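Producing a Print and E-Book Edition of a Romance Novel from One Source File
Final project report, Publishing Production II
Submitted Aug 23, 2023

1. Purpose

This report covers the production of two editions of the romance novel Givilis, supplied as a finished manuscript by Cascombe Press. The press publishes mostly genre fiction and releases its print and e-book editions on the same day. Its usual method is to lay out the print book first and then convert the print file to an e-book. The conversion leaves errors that have to be found by hand, and any late correction has to be entered twice.

The project tested a different order of work. The manuscript was tagged once, in a plain structured format, and both editions were built from it. The questions were whether the print pages would meet the house standard without manual repair, and whether late corrections could be carried into both editions from one place.

Cover design, pricing and marketing were outside the scope. The text was already copyedited and no editorial changes were made to it.

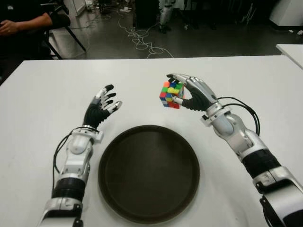

2. Source Material

The manuscript arrived as a word processor document with styles applied unevenly. Chapter titles used a heading style in the first half of the book and bold body text in the second half. Scene breaks were marked in three ways: a blank line, a row of asterisks, and a centered number sign. Letters between the two main characters were set in italics with a manual indent.

The letters needed the most care. They run through the whole plot, some are quoted inside other letters, and two of them are interrupted by narration and then resume. Italics alone could not tell a letter from an emphasized thought, and the book has a great many emphasized thoughts. Each letter was therefore given its own tag, with separate tags for salutation, body and signature. Emphasis inside a letter was tagged as emphasis and left for the layout stage to render.

Text messages appear in the last third of the book. The manuscript set them as ordinary dialogue with the sender's name in capitals. They were tagged as messages with the sender as an attribute, so that the two editions could show them differently.

3. Method

3.1 Tagging

The document was exported to plain text and tagged with a set of search patterns, then checked by reading against the original. The patterns handled chapter titles and two of the three kinds of scene break. Blank-line breaks could not be found by pattern, as the author had also used blank lines to push text onto a new page. These were tagged by hand.

3.2 Print layout

The print edition was built in Uzor, the layout program installed in the department lab. The trim size and margins were those of the house template. Body text was set justified with hyphenation on, limited to two hyphenated lines in a row. Chapters opened on a new page, left or right. The house template calls for right-hand openings only, but the press had approved the change for this title to hold down the page count.

Widows and orphans were controlled by the program's automatic setting. Facing pages were allowed to run one line short, provided both did so. This rule took several attempts to set up, and the documentation for it is thin - the working settings are given in the appendix submitted with the files.

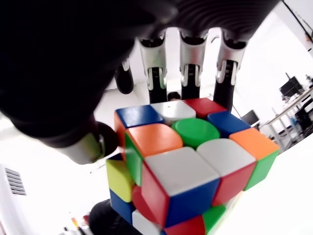 The first full build ran longer than planned, with most of the excess coming from the letters. Their indent had been set on both sides, and the narrow measure produced loose lines and extra pages. Removing the right indent and reducing the space above the salutation brought the book to 268 pages, which met the limit given by the press. The italics were dropped for letters longer than a page and kept for shorter ones. The press reviewed sample pages of both settings and accepted the mixed treatment.

3.3 E-book build

The e-book was generated by script from the same tagged file. Letters became block quotations with a class name, and the style sheet supplied the indent. Messages were set flush left with the sender's name in bold. An earlier version aligned one character's messages to the right, but the alignment was lost at large type sizes and was removed.

The file was validated and then loaded into Destik, the distributor's preview service, which shows a book at a range of screen widths. Three faults were found there. The ornament at scene breaks sometimes fell alone at the top of a screen, the table of contents listed the dedication as a chapter, and the signature of one letter was repeated. The last was a tagging error and also affected the print edition, where it had been missed on two readings.

4. Results

4.1 Corrections

The press sent one round of late corrections, 30 items in all. Most were single words. All were entered in the tagged file and both editions were rebuilt. The e-book needed no further work. In the print edition, four corrections changed line endings enough to move text to another page, and one left a chapter with a last page of two lines. The chapter was repaired by tightening the word spacing in an earlier paragraph. This repair exists only in the print file, so the aim of a single point of correction was met for the wording but not for the pagination.

4.2 Print quality

A proof copy was ordered and checked against the house standard. Margins, running heads and folios were correct. The inner margin felt narrow toward the middle of the book, although it matched the template. The printer's guide suggests a wider margin for books of this length, and the press has been told. The order for the first run was placed at 900 copies without a change to the margin. 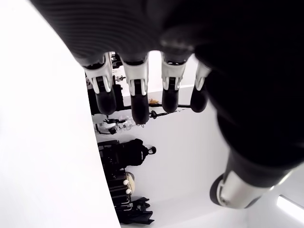
LIMITATIONS

The method was tried on one novel with a simple structure apart from the letters. A book with illustrations, footnotes or verse would need more tags and probably a different layout template. No record was kept of the hours spent on tagging, so the report cannot say how the total time compares with the usual method at the press. A log should be kept from the start in any repeat of the project.

The e-book was checked in the preview service and on two reading devices. Older devices were not available. Screen reader behavior was tested for the table of contents and the first chapter only - the messages in the last third of the book should be tested before the same tags are used again.

FILES SUBMITTED

Tagged source file, final version
Search patterns used in tagging
Uzor layout file and template
E-book build script and style sheet
List of late corrections with page references
Appendix: settings for page balancing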